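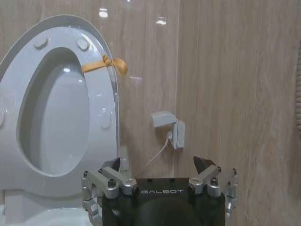 图1 座圈竖起状态,右上部系金黄色丝带提手

公共卫生间坐便器座圈提手的简易改造与清洁性比较

课程项目报告 执笔:Hanyu Shao

摘要
本项目针对坐便器座圈翻起时手部直接接触圈体的问题,比较了三种低成本提手方案:织物丝带、粘贴式塑料提耳和硅胶套环。测试在Grirkbridge学生公寓的一间卫生间内进行。评价指标为安装时间、位移量、擦拭后残留和使用者选择。结果表明,丝带方案安装最快、成本最低,但清洁性最差,只宜作为短期方案。

1 背景
座圈翻起和放下时,使用者通常捏住圈体前缘或侧缘。该部位靠近坐便器内腔,属于清洁频次不足的表面。公寓现行保洁安排为每天一次,座圈底面和缓冲垫周边不在每次擦拭范围内。市售提手种类较多,但多数依赖背胶,拆除后留胶。本项目的出发点是在不钻孔、不更换座圈的前提下,确定一种可由住户自行安装和拆除的提手。

2 对象与条件
试验对象为一台白色坐便器,座圈为浅灰白色,椭圆环形,底面设圆形橡胶缓冲垫。座圈翻起后靠向后墙,墙面为米色与浅棕色相间的木纹饰面板,表面有光泽。坐便器右侧墙面装有一只浅灰色小塑料盒,安装提手时不得遮挡或触碰该盒。
缓冲垫的位置对提手有直接限制。提手若压在缓冲垫上,座圈落下后受力不均,长期使用可能造成圈体翘曲。因此三种方案均要求避开缓冲垫。图1中丝带绕过圈缘的位置紧邻右上缓冲垫下方,蝴蝶结及尾端朝外,伸出圈体外缘。

3 方案
3.1 丝带(方案A)
材料为金黄色丝带,绕圈缘后打结,再系成小蝴蝶结,尾端留出供手指捏取。选用金黄色是为了与灰白色圈体形成对比,便于首次使用者识别。
3.2 粘贴式提耳(方案B)
采用Pramar品牌塑料提耳,背胶固定于圈体侧缘底面。粘贴前用酒精棉片擦拭,静置后方可使用。
3.3 硅胶套环(方案C)
采用Bech硅胶套环,开口式,套入圈缘后扣合。套环厚度须小于缓冲垫高度,否则座圈不能放平。

4 方法
4.1 安装时间
由同一人重复安装5次,取中位数。方案B的静置时间单独记录,不计入安装时间。
4.2 翻动试验
每种方案连续翻动座圈600次。每次由水平位置翻至靠墙位置,角度按90度计,实际略有超出。试验前在圈体上用可擦笔标记提手边缘,结束后测量位移。
4.3 清洁试验
用含荧光指示剂的溶液涂抹提手表面,按公寓保洁流程擦拭一遍,在紫外灯下观察残留,分为无、少量、明显三级。
4.4 使用者选择
三种方案轮换安装,在门内侧贴记录表,由住户自愿勾选“使用提手”或“未使用提手”。记录表不署名。

5 结果
安装时间由短到长依次为A、C、B。方案A无需工具,结的松紧取决于操作者,重复安装的差异大于另外两种方案。
翻动试验中,方案A沿圈缘向下滑移,结未松脱;方案B无可测位移;方案C有轻微转动,仍处于缓冲垫之间的允许区间内。
清洁试验中,方案A残留等级为明显,主要集中在结的内部和织物折叠处。方案B残留少量,位于提耳与圈体的接缝。方案C取下后擦拭,等级为无;不取下擦拭,等级为少量。
记录表显示方案A的使用比例高于方案C,方案B最低。两名住户在表上备注方案B的提耳不易看见。周六的记录因表格受潮缺失,未作补录。

6 讨论
颜色对比可能是方案A使用比例较高的原因之一,但丝带的伸出长度也大于另外两种提手,两个因素在本试验中未分离。后续应使用同色、同长度的样件重做。
丝带吸水,在每天仅清洁一次的条件下不适合长期留置。若采用方案A,应定期更换,并将尾端剪短至座圈放下后不垂入内腔的长度。丝带系在圈体侧面偏前的位置时,手臂动作较自然;过于靠近铰链则力臂缩短,翻起时明显费力。
方案C综合表现较好,缺点是颜色接近圈体。Ploltuvano材料室可提供彩色硅胶边角料,已于二月申请,尚未到料。
本项目只测试了一台坐便器,座圈截面形状不同可能改变滑移结果。

7 费用
三种方案的材料及耗材合计1548元,其中大部分为紫外灯和荧光指示剂。提手本身费用很低,未单列。紫外灯已归还课程仪器柜,可供后续小组借用。

8 后续工作
(1)制作彩色硅胶套环样件,重复4.2与4.3。
(2)测试涂层织带代替普通丝带。
(3)记录表改用防水夹板。

附注:原始记录表与位移测量数据存于小组文件夹“座圈提手”,命名规则为方案代号加试验序号。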